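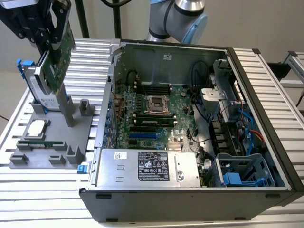

A green circuit board, a hard drive with two blue tabs and a shiny processor.

How Does a Computer Remember Things?

Have you ever saved a drawing on a computer, turned it off, gone to bed, and found your drawing waiting for you the next day? I used to think that was magic. I still think it's pretty close! So let's talk about where your stuff goes when the screen is dark.

First, a secret about computers: they only know two things. On and off. We write those as 1 and 0. Every song, every game, every picture of your cat is a super long string of ones and zeros. One single 1 or 0 is called a bit, and eight bits stuck together make a byte. A byte is enough room for one letter of the alphabet. If you type the word "pancake," that's seven bytes (and now I'm hungry).

A kilobyte is 1000 bytes, or enough for a short note to your grandma. A megabyte is 1000 of those, and a gigabyte is 1000 of THOSE. You can fit a whole library shelf in a gigabyte if you only keep the words and leave out the pictures.

Two kinds of remembering

Think about doing your homework at the kitchen table. You spread out your paper, your pencils and the one book you need. Everything is right there and easy to grab. But when dinner's ready, it all has to be cleared away.

Computers have a kitchen table too. It's called memory, or RAM, and it holds whatever the computer is busy with right now. It's really fast! The trouble is that when the power goes off, the table gets wiped clean. That's why a grown-up might groan when the lights go out before they hit save.

Then there's storage, and that's more like your closet. It takes a little longer to dig things out, but they stay put with the power off. A hard drive is one kind of storage.

What's inside a hard drive?

Inside a lot of hard drives are round, flat disks called platters, as smooth as a mirror. They spin way faster than a bike wheel. A tiny arm swings back and forth over them, a bit like the arm on an old record player, except it floats just above the disk without touching it. The arm makes teeny spots on the platter magnetic in one direction or the other. One way means 1, and the other way means 0.

The spots are much too small to see. The gap under the arm is small too – even a speck of dust could cause trouble, so please don't open one up at home.

Newer computers often use something called a solid-state drive. It has no spinning parts. It traps tiny bits of electricity in chips, and it's quiet and quick.

And who does the thinking?

The processor! It's the part that follows instructions, one little step after another, at a speed I can't even imagine. It asks memory for what it needs, does its sums, and sends back the answer. It gets warm from all that work, and many processors have a metal lid that helps carry the heat away.

Try it: a bit message

Grab 40 dry beans and a friend. A bean on the table is a 1, and an empty spot is a 0. Make up a code for a few letters, like 1-0-1 for A and 1-1-0 for B, then send each other a word. My best so far is 11 letters long, and I ran out of beans halfway through!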